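Ashby Patient Panel on Drug Safety
Minutes, January 28, 2020

Present: Jocelyn Tolentino (chair), Nélida Olivares, Coralie Prendergast, Heather Partington. Apologies: Bronwyn Partington.

1. Madov label change. Ms. Olivares reported that Vatham's study enrolled 1,042 patients, of whom 525 finished. She doubted that supported the word "well tolerated." Ms. Prendergast asked where the dropouts went. The company's letter doesn't say.

2. Side effect hotline. Vatham promises one by October. The chair noted it promised the same last October. No action until a number exists.

3. Grarkstead leaflet. Print run of 300 approved, Ms. Partington unconvinced anyone reads them.
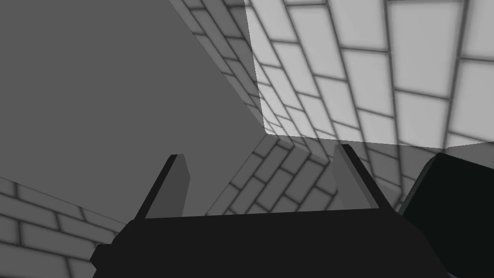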